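Handheld grippers for a small lab – buy list sanity check?
Forum: Purchasing, budgets and planning
16 June 2018

flukeyjoint wrote:

Ok so I have to hand in an equipment request and I have one evening to make it less embarrassing. Long-ish, sorry.

We do pick and place plus some wiping tasks, tabletop stuff. Right now it's one handheld gripper on one table and everybody queues for it. Want to go to more stations. Pics of what we work with now, table with the white sheet and a gripper:

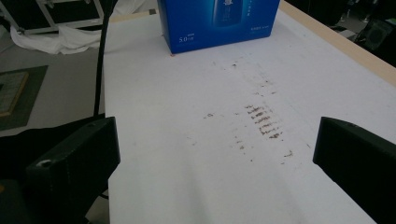
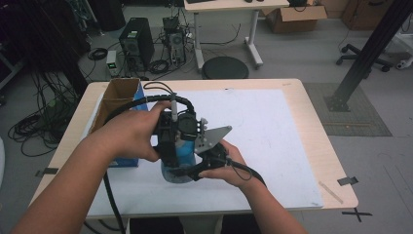 Plan as it stands:
– second handheld gripper, same type as the first
– a third as spare, maybe
– two proper tables
– spare finger sets
– cable management, whatever that ends up meaning
– consumables line: boxes, bottles, sheets, tape, cloths

Quotes so far from Imside and Tornora. Imside is cheaper per gripper but quotes the fingers separately. Tornora bundles fingers and a year of support and then wants a setup fee. Can't make the two quotes line up, the columns don't even mean the same thing.

Questions. Is a spare worth it when you only have two running? And does anyone budget consumables as a real line or just let it come out of petty cash till someone yells?

gantry_goat wrote:

Yes to the spare. Not even close. When one goes down you lose half your output and the vendor is going to take weeks. Ours went back to Imside in May and I still don't have it.

Also real line for consumables. Ours was petty cash for a year and then someone did yell.

tenmil wrote:

disagree on the spare. buy spare PARTS. motor, cable, two sets of fingers, a bag of screws. a whole third unit sits in a cupboard and by the time you need it the firmware is three versions behind and the mount doesnt fit. done that, was my money too (dept's money, but I had to explain it)

gantry_goat wrote:

Parts only work if you have somebody who can swap a motor. Lot of small groups don't. OP do you have that person?

flukeyjoint wrote:

Sort of. Me. I can do the fingers and cables fine. Motor I'd be nervous, never opened one.

tenmil wrote:

four screws and a connector on ours. watch someone do it once. if the vendor wont let you open it thats a reason to pick the other vendor

slowloris_ctl wrote:

Before you buy any second gripper, what is the actual bottleneck? You say everybody queues for it. Queues for the gripper, or queues for the table and the computer and the person who knows how to start the thing? We bought a second unit and it changed nothing for two months. There was one desktop that could take the recording and it was always busy. Second unit sat there. So count the whole station: gripper, computer, power supply, cables, table, stool, floor space, somebody's time.

Cost of our second "gripper" was way over the gripper. I put it in the next request as a station and not as a part and that went through a lot easier.

flukeyjoint wrote:

Ugh. Good point. It's both I think. Reset between runs is slow too – wipe the table down, put the objects back, start again. Hadn't put a computer in for station two. I assumed we'd share.

slowloris_ctl wrote:

Don't share. Please.

pennywisebot wrote:

I do the budget side for a lab like yours so let me be the boring one.

1. Ask both vendors for a total over 2 years with fingers, support, shipping and setup in it. One number each. If they won't do it, do it yourself in a sheet and send it back to them and ask them to confirm. They will fix it real quick if you got it wrong in the direction that hurts them.

2. Cables. Everyone puts in 20 bucks and laughs. We spent 500 last year on cables, sleeves, strain relief and clips. Cables get stepped on, they get rolled over by chairs. Put in the 500.

3. Tables. Do not buy nice ones. See below because I know someone is going to argue.

tenmil wrote:

ok I'll argue. cheap tables wobble. if the table moves your marks on the floor mean nothing and the runs dont match each other. spend on the table, put a cheap cover on it

pennywisebot wrote:

Cheap table, four angle brackets, bolt it. Done. The cover I agree on, buy covers in bulk, they're going to get wrecked anyway if there's wiping.

tenmil wrote:

landlord let you bolt into the floor? ours would have a fit

pennywisebot wrote:

Fair. Sandbags on the lower shelf then. Still cheaper then the nice table.

gantry_goat wrote:

We use wipe-clean board cut to size. Sheets bunch up on us and then the fingers catch. Board cost more once and we haven't bought another. Depends what you're smearing on it I guess. Some stuff stains no matter what you buy, so try it on a scrap piece first.

flukeyjoint wrote:

Mostly brown marks so far, and you can see it in the gripper cam one, a cluster right of center with specks scattered around it. I'll ask for one sample board and keep sheets as the fallback.

What about fingers, how many sets? Imside quotes them as singles, not pairs (!!) which I only noticed this morning. So the cheap quote got less cheap.

slowloris_ctl wrote:

Ha, yes. They've always done that. Double it.

We go through pads quicker than the finger bodies. If the pad comes off separately only buy pads. If it's molded in one piece you're stuck buying the lot. Ask before you sign.

gantry_goat wrote:

Two sets per gripper and reorder when you open the last one. That's worked for us with smooth bottles and boxes. If you do anything rough go up to three.

lurker73 wrote:

Nobody mentioned Flukness. We went with them over Tornora. No setup fee, support is email only and slow but the guy knows what he's talking about when he does answer. Wait time was 73 days from order to box though. Plan for it or you'll be sitting there with two tables and no gripper.

tenmil wrote:

73 days is awful

lurker73 wrote:

It was, yeah. Grippers have been fine. I'd order from them again, just earlier.

flukeyjoint wrote:

My money has to be spent by a date so 73 days is kind of scary. Will ask them for a lead time in writing anyway. Doesn't cost anything.

Anyone used the Lysenko mount kit? The one for putting the same gripper on an arm later. Was thinking of adding it now so I don't have to go back and beg in spring.

slowloris_ctl wrote:

Do you have an arm?

flukeyjoint wrote:

No. Next year hopefully.

slowloris_ctl wrote:

Then no. Buy the mount with the arm. You don't know the flange yet.

gantry_goat wrote:

I'd get it now tbh. It's small money, and if handheld and arm mounts match from day one the data lines up. We had to redo a chunk of ours when the camera ended up sitting at a different angle on the arm version.

slowloris_ctl wrote:

Small money for something in a drawer. And if the arm purchase gets knocked back it's a drawer thing forever. We're not going to agree on this one lol

pennywisebot wrote:

Put it as an optional line. Reviewers love striking an optional line, makes them feel useful, and they leave the rest alone. If they leave it in, great, you got a mount kit.

flukeyjoint wrote:

Stealing that.

Ok revised, tell me if it's dumb:
– station two as one item: gripper, desktop, bench power supply, table, stool
– no third gripper. Spare motor, cable set, two finger sets per gripper
– pads separate if they come separate
– cables and sleeves 500
– cheap tables with weight on the bottom, one sample board, sheets in bulk
– consumables as its own line, objects to be replaced as they get beat up
– Lysenko kit optional
– three quotes, all redone as a 2 year total

gantry_goat wrote:

Still say you'll regret no spare. Rest is good.

tenmil wrote:

good list. add a decent screwdriver set, someone will walk off with yours

pennywisebot wrote:

Add shipping for returns. You pay one way with Tornora even under support, it's in the small print on page 2 of ours. Check yours.

flukeyjoint wrote:

Just checked, yep, page 2. Adding it. Sending the emails tonight, will post the totals when they come back.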